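How to remove old stains from white bowls and plates

My mother gave me her kitchen things when she moved, and many of the white bowls had grey marks inside. Normal dish soap did nothing. My neighbor Zineb Belkadi taught me this method, and I use it now every November before the family visits.

What you need
Baking soda
White vinegar
A soft sponge (no steel wool, please)
A basin that holds the biggest bowl

Step 1. Wash the dishes as usual and rinse them well. Old grease will stop the paste from working.

Step 2. Mix 200 grams of baking soda with a little warm water, until it is thick like yogurt. This is enough for two large bowls.

Step 3. Spread the paste on the marks and wait. I leave it while I drink my tea. Colored rims and painted flowers can lose their color – so keep the paste on the white part only.

Step 4. Rub in small circles with the sponge. Do not press hard.

Step 5. Rinse, and stand the bowl on its edge near a window. Faint stains are easier to find when the light comes from the side.
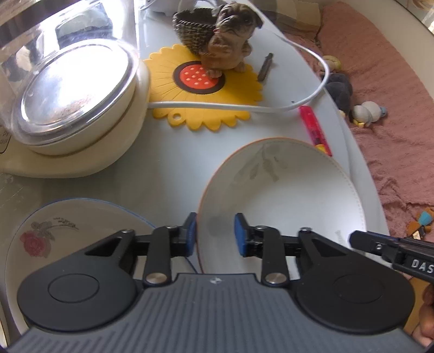
If a mark is still there, repeat steps 2 to 4. For very old marks, fill the basin with warm water and one cup of vinegar, and let the bowl soak for two hours. Plates with gold decoration should not go in vinegar.

Dry everything with a cotton towel before you put it back in the cupboard.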